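Fri 26 May

Up at 4 for no reason. Tired, back hurts, writing this on the bus so excuse the spelling.
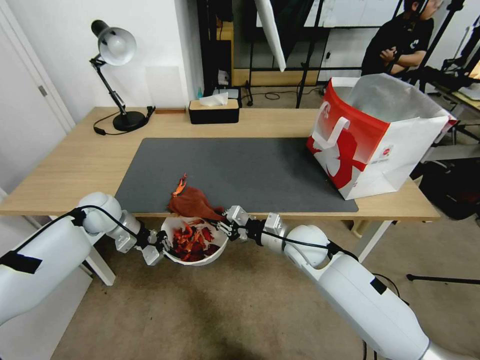 White bowl in a gripper, red and orange things in it.

Big thing first: moving out of the Mukgate place in June. It's decided. Hưng Đồng called at lunch, the room in Ditcombe is mine if I get him 200 for the deposit by next week. Said yes before he finished talking. Should have asked about parking. Should have asked about heat too. Will text him.

So now boxes. Need 15, got 7, all from the back of the grocery store and one smells like onions. Started with books because books are easy, then sat on the floor reading one for an hour. Typical. Kitchen stuff next. Winter coats can go in the suitcase. No idea what to do with the couch, Mom says sell it, who would buy that couch.

Called the electric company. On hold forever, then the line dropped. Try again Monday, early.

Dinner was rice and the last of teh soup. Forgot to buy bread again. Also forgot the library book, it's late now, small fine, whatever.

Feeling weird about leaving. Didn't think I would. The window over the sink, the loud stairs, the lady downstairs and her radio. Five years almost. Walked the long way home tonight and looked at everything like a tourist. Bit sad. Mostly fine.

To do: text Hưng, more tape, change adress at the bank, call Mom back, ask about the key.

My stop. More tomorow if I'm awake.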